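Database Administration II
Handout 4: Backups, Restores and the Transaction Log

Read this before the lab. The lab uses the Groncombe database, a small order system with 1,587 rows in the Orders table.

Recovery models

A database in the simple recovery model clears its log at each checkpoint. You can restore to the end of a full or differential backup and no further. In the full recovery model the log is kept until you back it up, so you can restore to a point in time. Groncombe is set to full. 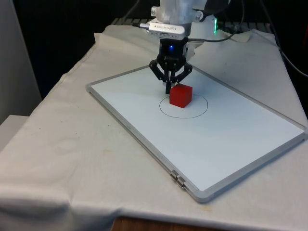
Switching to full does not start a log chain. The chain starts with the first full backup after the switch. Until then the database still behaves as if it were in simple — students lose marks on this every term.

Restore order

Restore the latest full backup, then the latest differential if there is one, then every log backup after that in sequence. Use NORECOVERY on each step except the last. If you forget and the database comes online early, you have to start over from the full backup.

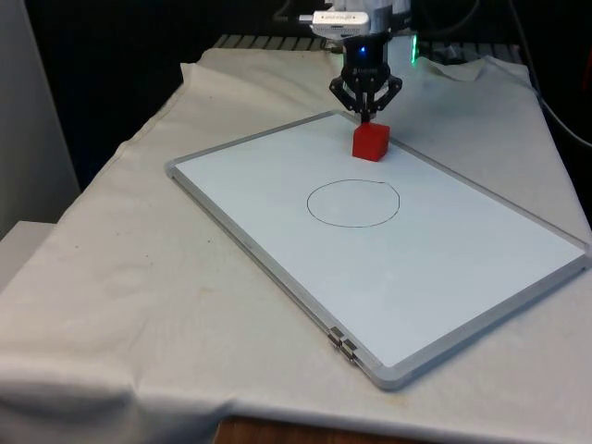

Before any restore, try to take a tail-log backup. It holds the changes made after the last scheduled log backup. This often works even when the data file is damaged, as long as the log file is intact.

Lab task

The script adds nearly 2,000 rows to a second table, Shipments, and then runs a DELETE with no WHERE clause. Note the time of the DELETE. Restore a copy named Penderero to a point just before it, using STOPAT. Leave the original database in place and use WITH MOVE for the copy's files.

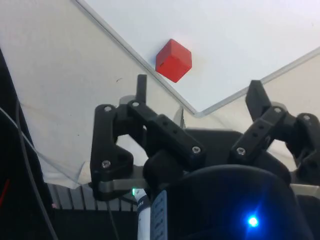 Compare row counts in both databases and save your script with the output. Work in groups of 2. Scripts go in the Salazar folder on the course share.

Reading: course notes, chapter on log backups. The April version has the old file paths, so get the new one.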